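Demostraciones a mano: cómo se reúnen los ejemplos de un sistema que aprende

Rerkari recoge datos de manipulación sin brazo robótico. El método abarata la captura y traslada los problemas a la calibración y a la anotación.

Vasilică Ursu

Un modelo de manipulación entrenado por imitación necesita pares de observación y acción. La observación suele ser imagen. La acción, en el caso que nos ocupa, es la trayectoria de la pinza en seis grados de libertad más la apertura de los dedos. Durante años la vía habitual para obtener esos pares fue la teleoperación: una persona dirige el brazo a distancia y el sistema graba. Da datos limpios, directamente ejecutables, pero obliga a tener el brazo montado y libre, y el operador trabaja despacio.

El equipo de Rerkari optó en diciembre por la otra vía, la pinza de mano. El operador sostiene una herramienta con los mismos dedos que llevará el robot y una cámara gran angular solidaria a la base. La tarea se ejecuta con el propio brazo humano y la trayectoria se reconstruye después a partir del vídeo y de la unidad inercial.

La campaña se ha limitado a material textil. Los objetos rígidos admiten una descripción compacta, posición y orientación, y casi todo lo demás se deduce. Un paño no. Su estado depende de cada pliegue, cambia con el simple contacto y rara vez se repite entre dos tomas. De ahí que el protocolo pida variación deliberada en la configuración inicial: paño extendido, arrugado, colgando de un borde, doblado de forma irregular. El operador no elige; sigue una lista generada antes de la sesión.

Cada episodio empieza con los dedos abiertos y la herramienta inmóvil durante 2 segundos, intervalo que se emplea para estimar el sesgo del giróscopo. Sigue la aproximación, el agarre, el traslado y la suelta. Se graba de forma continua y los cortes se hacen en el postproceso. Una sesión tiene un máximo de 92 episodios. Pasado ese límite los operadores tienden a repetir el mismo gesto, y el conjunto gana volumen sin ganar información.

La localización es el punto delicado. El seguimiento visual trabaja con rasgos fijos del entorno, y una pared lisa y próxima aporta muy pocos. En un gran angular el problema se atenúa porque casi siempre entra por un lado u otro algo con textura: una estantería, una rejilla, el canto de un mueble. Aun así, cuando la herramienta gira deprisa junto a una superficie uniforme, el error acumulado puede superar la tolerancia. El criterio de rechazo es de 4 milímetros en el cierre de bucle. Los episodios que lo exceden no se corrigen, se descartan.

La segunda fuente de pérdidas es el movimiento. Con tejido, un tirón corto desplaza el extremo libre mucho más que la pinza, y ese extremo sale borroso. El equipo discutió si eliminar esos fotogramas y decidió conservarlos: el robot también los verá borrosos. Lo que sí se filtra es la borrosidad global, la que afecta al fondo entero y compromete el seguimiento.

La apertura de los dedos se mide con un codificador. Marinescu, el taller que mecaniza las herramientas, entregó una primera serie con holgura en el eje; la lectura variaba según la inclinación de la mano. La serie actual corrige el defecto, pero obliga a revisar el apriete de los tornillos Allen al comienzo de cada jornada – una comprobación tediosa que consta en la hoja de sesión y que se firma.

Queda la cuestión de los entornos. Un modelo entrenado en una sola sala aprende la sala. Las grabaciones se reparten entre 18 espacios de trabajo, con cocinas, oficinas y cuartos de servicio, sin ordenar nada previamente. Zerstead, que aporta una parte de los locales, pidió un procedimiento de anonimización para las personas que aparecen al fondo. Se aplica antes de que el vídeo llegue a los anotadores, y el original se borra al cerrar el lote.

La anotación es mínima. Se marcan el instante de contacto, el de suelta y el resultado, en tres categorías: completado, parcial y fallido. Los fallidos se guardan aparte. No entran en el entrenamiento por imitación, aunque sirven para ajustar el clasificador que detecta agarres perdidos. La discrepancia entre anotadores se concentra en la categoría intermedia, sobre todo cuando el paño queda sujeto por una esquina distinta de la prevista.

La transferencia al brazo se hará en Kirnmont. El banco ya está montado y la muñeca reproduce la geometría de la herramienta manual, incluida la posición de la cámara. Persisten dos diferencias que el modelo no conoce: la latencia del controlador y los límites articulares. La primera se compensa desplazando las acciones en el tiempo. La segunda exige filtrar trayectorias que un antebrazo humano resuelve sin esfuerzo y que el robot no puede seguir. El filtro cinemático se ejecutará sobre el conjunto completo antes de la primera prueba con tejido.

10/1/26 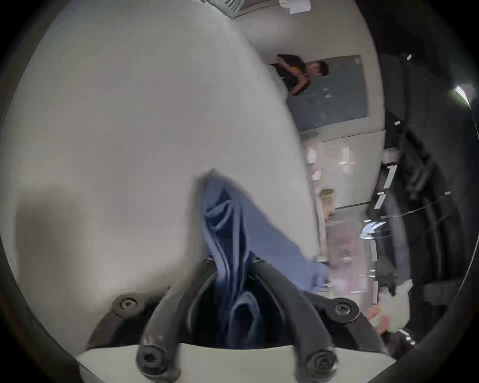
Los dedos de la pinza de mano sujetan un paño azul durante la recogida de ejemplos.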